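September 2024

Got the second quote back from Skalleck this morning and spent most of the day on the spreadsheet. It came in 43 pages long, which I did not expect for two arms and a base. A lot of it is terms. The price itself is on page 40 and it is higher than the one we talked about in March. They have added a line for installation and another for what they call commissioning days, and I can't see the difference between the two. I wrote back and asked.

The Wunetti offer is still cheaper to buy. It is not cheaper to own. The service plan is yearly and the grippers are listed as wear parts, so they are not covered. I put two spare pairs per year into the budget and the gap closed to almost nothing. I also forgot freight the first time through and had to redo the whole bottom half of the sheet.

After lunch I went back to the simulator. The idea is to settle the size question before we sign for anything. The guest rooms at Drakthorpe are the tight ones, and the gap between bed and wall is what decides which base we can order. I have been running a bedroom with two arms on the white body and trying different ways of coming up alongside the bed.
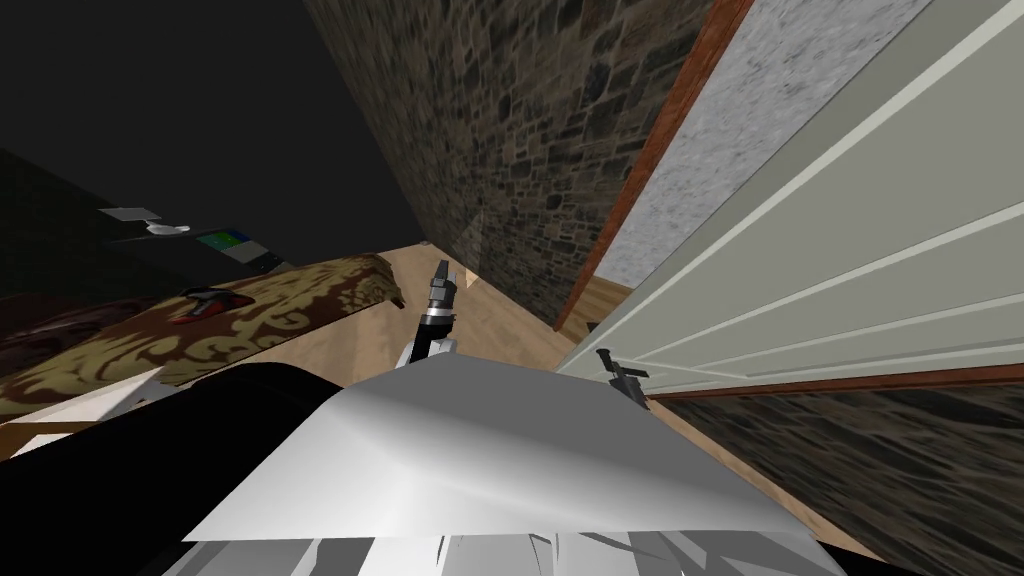 The narrow base costs more than the wide one and carries a smaller battery. I had hoped to rule it out by tonight and I can't. I'll try the wide one again tomorrow with the arms tucked in closer before I put a number in the final column. If it has to be the narrow one, we buy one unit this year instead of two and the second goes on next year's list.

Simulator license is up for renewal too. Dalisay want payment up front for the year. I moved 400 out of the travel line to cover part of it, and the rest can come from training, which we have barely touched. I would sooner cut there than take it from spares.

Other things I have not priced yet: charging dock, a second battery, insurance, and whatever it takes to get an outlet put in at the end of the hallway. The electrician's form has been sitting in my bag for a week. Need to fill it in.

Unread messages stood at 107 when I shut the laptop. Answered the two about the budget meeting and left the others. Leftover soup for dinner. Bed early, and I want to call Skalleck first thing about those commissioning days.

Contact | © All entries by the author | Back to top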